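PC Hardware Basics -- Notes for Session 2: Getting Inside the Case
17 July 2024
By your instructor, Cumville Evening Program

Okay, last time we talked about what the parts do, and tonight we get our hands on them! Before you open anything: shut down, pull the power cord, then hold the power button in for a few seconds. Put your wrist strap on and clip it to bare metal. Screws go in the tray, please (I found 16 on the floor after the May class and I still don't know which machines they belong to).
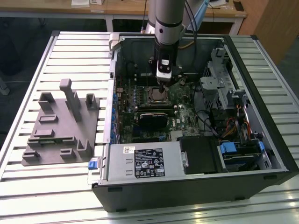
I always start with the same habit -- find the big things first and let the small ones come to you. Lay the tower on its side so the board faces up, and get your bearings before you touch a single connector. On a Dell like this one I go to the CPU socket first, that square metal frame near the middle of the green board, then to the graphics card with its ribbed black heatsink, then to the silver power supply along the edge. The drive cage is the mesh one on the right, and the red, yellow, orange and black wires looping near it are power cables. Sketch all that on your worksheet, with arrows, before you unplug anything. Messy sketches are fine, mine are terrible!

Now, cables. Pull on the plug and never on the wires. If it won't budge, look for a latch and squeeze it. The power supply itself stays closed in this course, no exceptions.

For next week: read the Tan handout, pages 25 to the end of the chapter, and bring your sketch. We'll do memory first and then drives.

Related handouts
Session 1: What All the Parts Do
Reading a Power Supply Label
The Udov Tool List
Cirnach Lab Rules

Questions? See me before class in Room 130 | Back to top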